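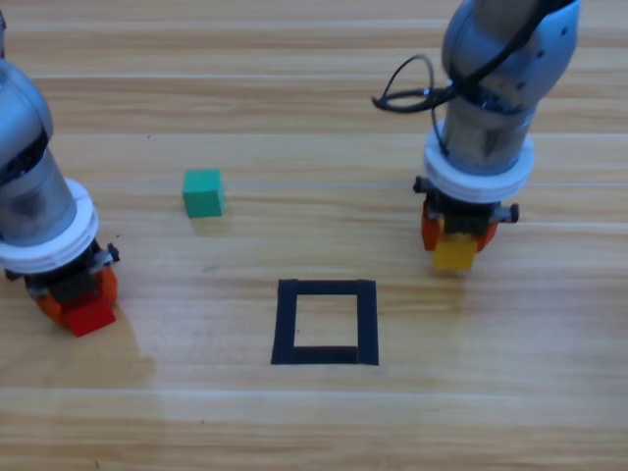
Tape on the table: my favorite cheap trick for keeping a work surface clear

January 17, 2022

I've had a few emails asking about the tape squares, so I'm finally putting it all in one place. If you've read my drawer posts you know I'm a label person, but labels don't do much for a big open tabletop. A table is the one spot in the house where everybody puts things down on the way to somewhere else. Mail, scissors, the little colored cubes from the block set, half a sandwich. Tape fixes a surprising amount of that!

The idea is very simple. You put down a square outline of tape, and that square means something. In our house it means "the thing you're working on goes in here." Everything outside it gets put away at the end of the day, and whatever is inside can stay until tomorrow. That's the whole rule. My kids got it the first afternoon, my husband took until August.

I stole this from my friend Selma Vukadinović, who teaches little ones and tapes up every surface she can reach. She uses it for sorting games: red block here, green block there, now swap. I tried it at home with the same kind of cubes and found I was the one who liked it best.

Picking the tape

I use black on a light wood table. It shows up well from across the room, and with wood you want the contrast, because the grain and the seams between the boards already give you a lot of faint lines and a beige or tan tape just disappears into them. White looks sweet for a couple of days and then looks like a dirty bandage.

Go for something that peels cleanly. I've had good luck with black paper tape (the kind that tears by hand) and bad luck with electrical tape, which shrinks back at the corners and leaves goo. Duct tape, please don't. I did it once on my mother's sideboard and we still talk about it.

Test a short strip somewhere hidden first. Leave it a few days, then peel. If your finish is old or waxy, or you can't remember what was put on it, test for a full week.

Getting it straight

If your table is made of planks, let the planks help you. Run the first strip right alongside a seam and you've got one straight edge with no measuring at all. Then I use a hardcover book for the corners. A real carpenter's square is better, obviously, but the book is always closer.

Wipe the table and let it dry completely before you start. Lay the tape down loosely, don't pull it tight, and press from the middle out with your thumb. When I stretch it, the ends creep up by the next morning and start collecting crumbs. Overlap the corners and trim them with scissors before you press down — never cut on the table with a blade. Ask me how I learned that one. (Second board from the window side, if you ever visit.)

How big should the square be? Smaller than you think. My first one took up most of the table and it was useless, everything counted as "in." Now I set down whatever the project is, a puzzle box lid or the sewing tray, leave a hand's width around it and tape there. I put mine toward the front, in the middle, so you can reach it from a chair without leaning over everything else.

What about the small stuff?

Small loose pieces are the real enemy here. Blocks, beads, game tokens, screws. My system is that pieces come out a few at a time and the rest stay in the bin under the table. When we do color sorting we take one of each color, so there's a red and a green and whatever else turned up, and that's plenty to play with. I once counted the full block set on a rainy day and got 162, which explained a lot about my vacuum cleaner.

If you're sorting with kids, let them say which color goes in the square. They love being in charge of the square. My niece will move one green cube in and out of it for ages and be perfectly happy, and I get to drink my coffee hot.

Taking it off again

Pull slowly, low and flat, back over itself. Don't yank it straight up. If it's been there a long time, warm it a little with a hair dryer on the low setting and keep the dryer moving. Any sticky bits left behind usually roll off with a fingertip. If they don't, a drop of cooking oil on a soft cloth, leave it a minute, wipe, then a barely damp cloth with a bit of dish soap, then a dry one. I'd stay away from nail polish remover on wood, full stop.

One more warning. A pale wood table darkens or fades with the sun, and a square that's been there too long can leave a ghost of itself underneath. I change mine every 3 months and shift it over a bit when I do. Ours sits near a window so I'm fussier than I need to be.

Wiping down a light wood top

Go with the grain, always, end to end. I use a cloth that's been wrung out until it feels almost dry, and I go around the tape first and over it last, in the direction that presses the edges down. Crumbs in the seams come out with a dry toothbrush or a soft paintbrush. Please skip the spray-and-soak routine, water sits in those seams and the boards won't thank you.

From the mailbag

Snežana Petkov wrote that she uses two squares side by side for bill paying, one for "to do" and one for "done," and I'm trying it as soon as I get through this pile. Marin Karagiannis wants to know if it works on glass. Yes, and it peels off like a dream, but you'll see every fingerprint around it.

Vesna, I haven't forgotten about your spice rack. I need to find my measuring tape first — it was in the square, I swear.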